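Subject: Re: [dodora-transport] Motorcycle taxi permits, second round

On Sunday a member wrote:

> The notice says permits for the Dodora stand will be renewed in April, but it doesn't say whether riders who work from Lalemus need a second sticker. Our branch has 72 riders who use both. Are they to pay twice?

They pay once. The sticker goes with the motorcycle, and the stand is written on the back of the permit card. A rider who works from both stands needs both names on the card — the office adds the second at no charge if the card is brought in before renewal.
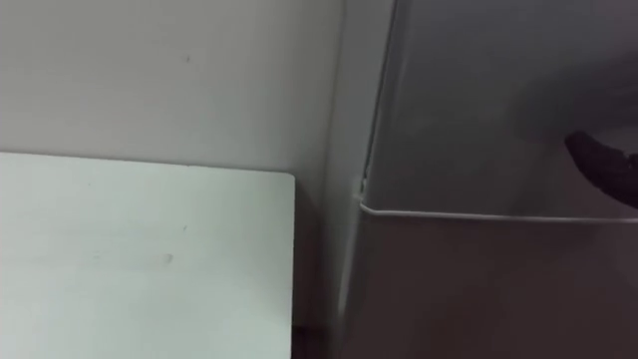 The limit for Dodora stays at 300 permits. The register currently has 457 entries, but it includes lapsed cards and riders entered twice under an old plate number. Branches should send corrections by plate number only, one per line. Lists sorted by rider name have to be retyped and will be dealt with last.

On the waiting bays: Haslinger has the contract for the kerb and the line marking. The drawing shows 40 bays on the market side, with the entrance moved away from the bus stop. Riders must not queue on the Maltisance road while the kerb is open, as the lane is needed for lorries turning.

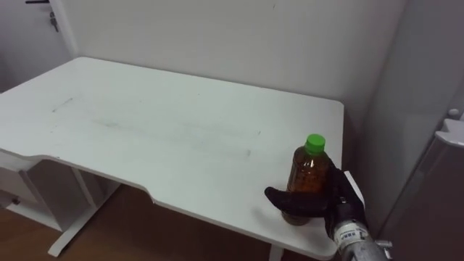 Reflective vests from the first round remain valid if the number can be read from behind. Replacement numbers are issued at the stand office in the morning, against the old one.

I have no answer yet on the night fare. The present rate applies until a new table is posted at both stands.

Registration desk, Dodora stand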